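Student Work > Home & Daily Living > Project Reports
Search this site... Go
1 October 2022 - by Danai Rallis

Folding on the bed - project report, Clenbridge module 2

Topic was "a household job you would normally rush". I picked sorting and folding clothes. Partner for the write up was Zoi Lazaridis, she did the timing sheet and I did most of the typing.

Why a bed and not a table. More room, right height if you stand, and you can spread a whole pair of jeans out lengthwise. Downside - a quilted cover is soft and things slide into the dips. We kept the cover on the whole time.

Method. Everything out first, then tops, then jeans, then whatever was left. Jeans flat, smooth the legs, waistband last. Stacks stay at the far end so you dont knock them while working.

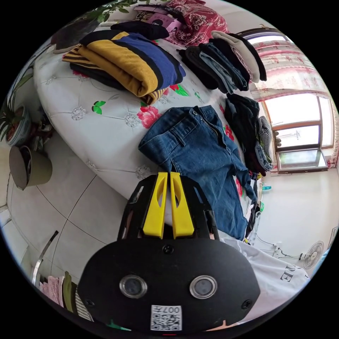

Tops went quicker than expected, sweaters slower. Thick knits wont stay in a square, you fold and they puff back up. Zoi wanted to roll them, I said no, we folded. Dark things ended up in there own pile and we argued over whether that counts as sorting. Put it down as yes.

Timing. First round 56 minutes with breaks. Second round 14 minutes less. Same clothes both times, so some of that is just practise. The three slowest items were all denim. Didn't time the tops one by one, should have.

Jeans notes. Fold in half leg to leg, then up from the cuffs. If the seams are off at the start the whole thing leans in the stack. Carrying them over to the pile is where folds come undone - hold near the middle, both layers.

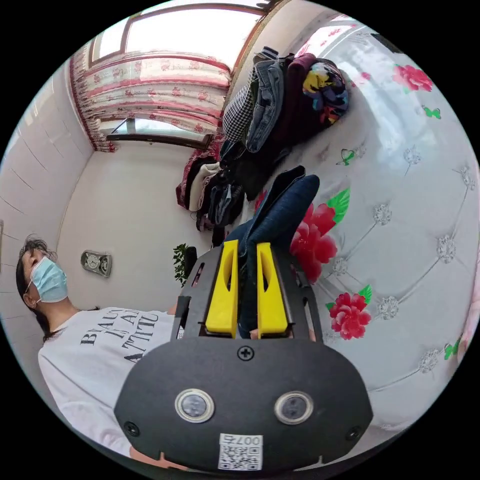
Dark blue jeans, folded, next to the peony print on the cover.

Problems: ran out of clear space on the bed in round two. Pile got messy again. No plan for small items.

Next time - a basket for the odd bits, and one person calling out times so the other can keep going. Zoi has the timing sheet, will be added as an appendix in December.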